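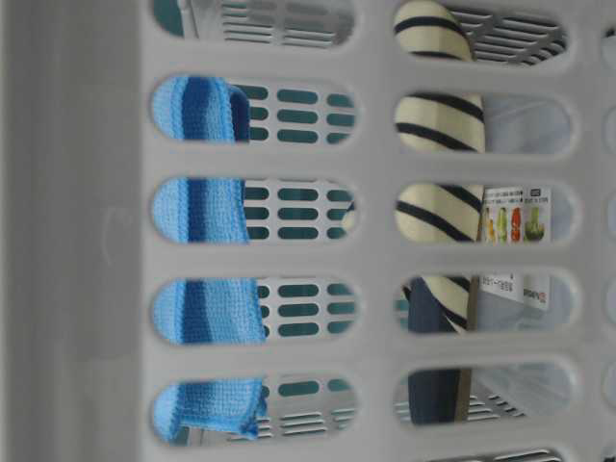
Fig. 1. Side wall of a grey plastic laundry basket, with a blue microfibre cloth hanging inside.

Unit 4: Sorting and handling small linen
Cotholm Housekeeping Course, handout for the Monday group
Tutor: Pejman Safavi

Baskets
We use open-sided baskets for cloths and small towels. The cut-outs let air through and let you check the contents without tipping everything out. Solid tubs are for mop heads only. Line a basket if you are carrying anything with loose lint, or you will be sweeping the corridor afterwards.

The ribs between the openings can catch on looped fabric. Lift cloths straight up and don't drag them against the side. If one has snagged, free it by hand and look for pulled threads before it goes in the machine.

Microfibre
Wash microfibre separately from cotton. Cotton sheds, and the lint stays in the knit. No fabric softener and no bleach. At Cotholm the wash is 40 degrees and the load goes on the line or in the dryer on low.

Weights used in class
Small cleaning cloth, folded in four: 190 g for a bundle of five
Glass cloths: 200 g per bundle
Floor cloths: 300 g per bundle
Weigh dry. Write the figure on the load sheet before you start the programme, not when you come back to empty it.

Colours
Blue is for general surfaces in the Cotholm rooms. The Barros building uses a different chart, so check the one on the store door if you are placed there in May.

Exercise
Work in pairs. Empty one basket, sort by fabric and then by colour, and fill in a load sheet. Florêncio Patrício will collect the sheets at the end of the session. Keep your copy for Unit 5, where we use it to plan a full day's washing.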